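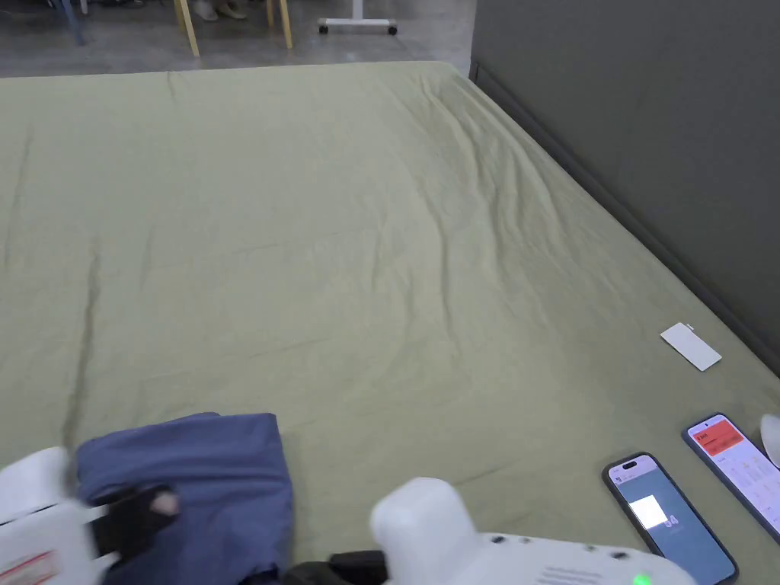

Scope: hand-held gripper capture for the cloth folding task, Bay 4, Skastuvgate site. The checklist is completed by the lead before the first episode and again after any change of operator, sheet or gripper. The work surface includes everything on the sheet, and items that are not part of the task are to be logged even when they lie outside the fold area. Two smartphones and a small white card on the right side of the sheet come under item 3. Results are marked OK, OBS (observation, work may continue) or FAIL (stop and correct).

Inspector: Omid Nikzad
Task set: Kordestani, single garment, two grippers
Episodes planned: 83

SECTION A. WORK SURFACE

1. Sheet fitted, no fold high enough to catch a finger tip. OK
Comment: Light creasing accepted. Smooth by hand between episodes if a crease runs under the garment.

2. Sheet color differs clearly from garment color. OK
Comment: Blue on green separates well in the preview. Do not use the dark green garments from the Bimstead box on this sheet.

3. Surface clear of personal items and loose paper. OBS
Comment: Phones allowed at the side only if they stay in one position for the whole block. A phone that moves between episodes gives the model a cue that has nothing to do with folding. Screens off preferred.

4. Floor around the surface clear for the operator's feet. OK

SECTION B. GRIPPERS AND OPERATOR

5. Label on each gripper legible and entered in the session sheet, left and right not swapped. OK
Comment: Swapped sides were found in 5 episodes of the previous block. Those were relabeled, not deleted.

6. Trigger returns fully when released. OK

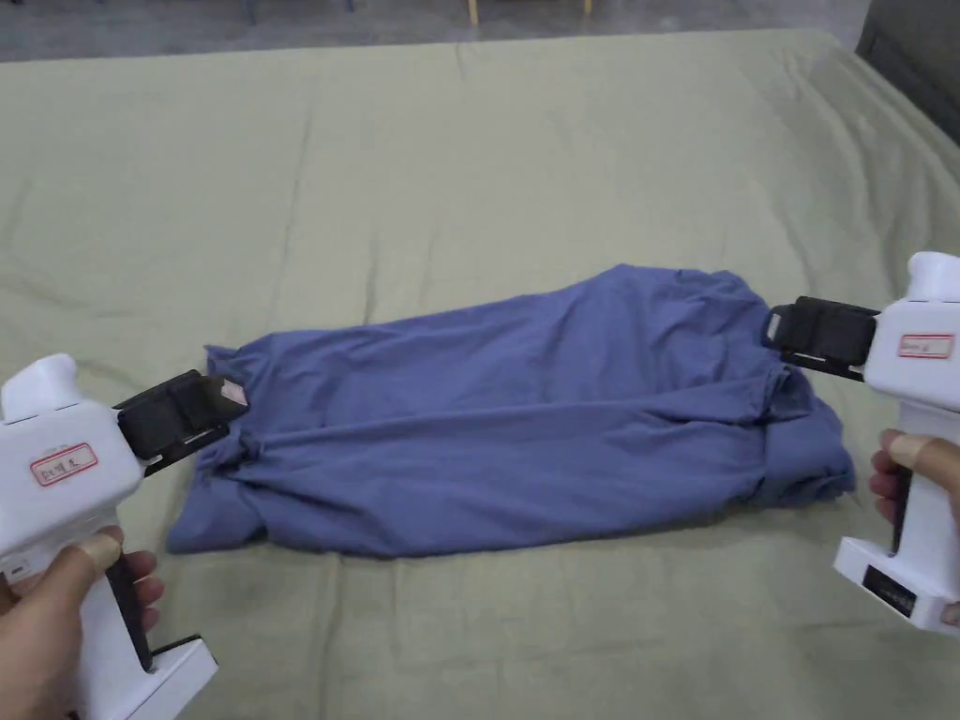
7. Jaws close evenly along the finger tips. OK
Comment: Test on a single layer of cloth first, then on a gathered bundle. If the cloth slips at light trigger pressure, replace the tip pads before recording. Enter the pad change in the log with the time of day.

8. Operator can reach both ends of the garment without leaning on the surface. OK

9. Finger wraps, if worn, do not catch on the trigger. OK
Comment: Ask the operator. Do not judge this from the video.

SECTION C. GRIPPER CAMERA VIEW

10. Both fingers visible in the wide-angle view, contact point near the center. OK

11. Lens clean, checked at full resolution. OK

12. Background activity acceptable. OBS
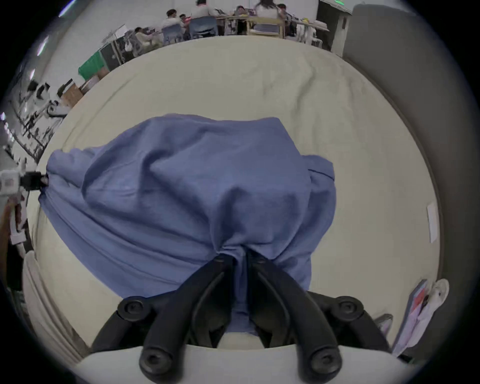 The Brenstead guideline allows people in the background as long as they stay out of the work area and have signed the consent form. The wide-angle view takes in far more of the room than operators expect. With the jaws closed on the blue cloth it still covers the group at the long table, the office chairs and the green exit sign over the far wall. Consent must therefore be confirmed for everyone at that table. Two forms were outstanding at 10:15 and were signed before the first episode.

13. Ceiling lights steady, no visible flicker in a 38-second test clip. OK

14. Exposure locked. OK
Comment: The sheet reads cream in the gripper view and green in the head view. Leave the color settings alone. Correction is done at import, per camera.

SECTION D. START AND END OF EPISODE

15. Status lights on both grippers checked against the setup card before the start call. OK

16. Start pose: garment on the sheet, jaws open and clear of the cloth. OK
Comment: Vary the starting shape of the garment. Bunched, flat and half-turned starts are all wanted. Do not tidy the cloth to make the first grasp easier.

17. Cables led away from the jaws and not under the garment. OK
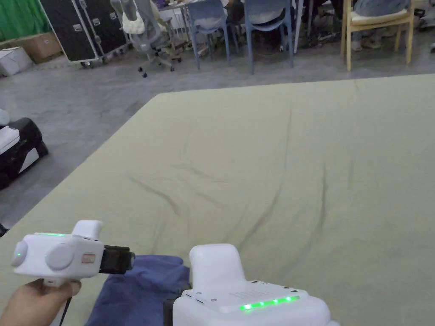
18. Failed grasps kept in the recording. OK
Comment: Let the operator recover and finish. Mark the episode "recovery" in the session sheet. Cut only if a gripper is put down.

19. End pose held for a count of two before the stop call. OBS
Comment: Held too short in the practice run. Operator reminded.

Open points: items 3, 12 and 19. Recheck at next change of operator.
Released for recording: O. Nikzad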